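Workshop notebook – October, bench 6

Back on the shape blocks for the Drendaslow sorting set, and what a good afternoon! The maple-colored board came out of the clamps this morning and I love it. The figure in the grain is much livelier than it looked in the rough, all those long wavy streaks down near the front lip. I had half a mind to paint it. Very glad I held off.

Laid some blocks out to see how the colors sit together on the bare wood. Red, blue and yellow all sing. Green I was worried about, but a green cylinder next to a green star is lovely, and the red star answers it nicely from farther back. The yellow pentagon is still my favorite shape to pick up – flat faces, good corners, feels right in the fingers.

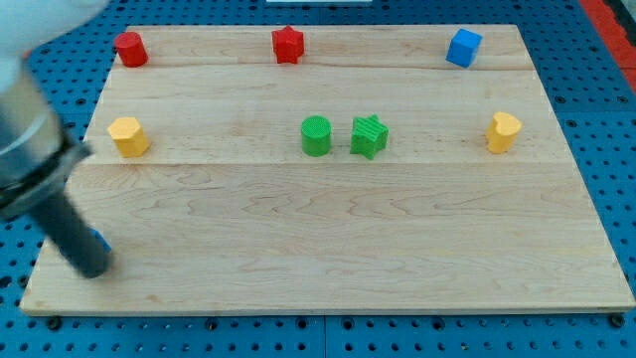
Word from Villbridge is that the stars are the ones the kids fight over, and could the next set please have more of them and fewer cubes. They also want the ridges kept. One of their teachers had asked whether we planned to sand everything smooth, and the whole room said no.

Fine by me! I like the ridges too. Will leave the tops textured and only ease the sharp corners with the fine paper.

Things to sort out:

Seams in the board. I can feel the one nearer the middle with a fingernail. Scrape, then one more coat of the Doltine oil, thin this time. Last coat went on too heavy and stayed tacky overnight.

Star points. Drop test from bench height, 6 goes each, onto the concrete.

Price for the Šimek order. They asked for 99 sets, bagged, no boards. Need to work out the bags before I answer.

4:30 – scraped the first seam. Much better already. Second one tomorrow, oil after lunch.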